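Inside the big old workstations

There is a particular pleasure in taking the side panel off a machine that was built to be taken apart. Nam-gil Noh has been doing it for most of his working life, and when I visited his workshop in Mosville he had the cover off one before I had found somewhere to put my coat.

Workstations were the expensive cousins of the home computer. Architects had them, and so did film editors and the sort of engineers who drew bridges. Offices replaced them on a fixed cycle, and a good many of those castoffs now pass through Noh's hands on their way to Killel, the charity shop that sells them on for 145 pounds with a fresh drive and a clean bill of health.

What I love about them is how much thought went into the parts the owner would never look at! Cables are dressed in black sleeving and follow the walls of the case. Latches come in blue so your fingers know where to go. Even the sheet metal is folded and punched with real care, and once you have spent an afternoon with it, the inside of an ordinary budget tower looks like a kitchen drawer.

Noh starts with the dust – always the dust – using a soft brush and a great deal of patience. Then he goes over the capacitors, those little upright cylinders, looking for domed tops or a crusty ring at the base. "You learn to look at them from the side," he told me. "From above they all look well behaved." After that he works through the memory one stick at a time, and only then does he bother with the drives. 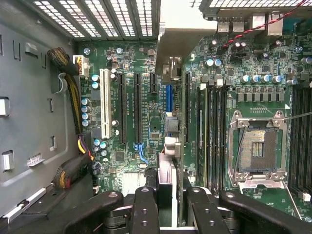
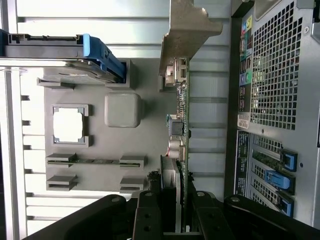
The drives are where beginners go wrong, he says, mostly by rushing. He keeps a paper log for each machine, and the one on his bench was headed Fleltby, after the town it had come from, with the number 71 in the corner and a long note in pencil about a noisy fan. He swapped the fan twice before he was happy with it.

I came home and opened up my own computer, which had been whining since September. It took me 20 minutes to find all the screws. The brush went in next, and out came a grey felt mat of fluff that I am still rather proud of.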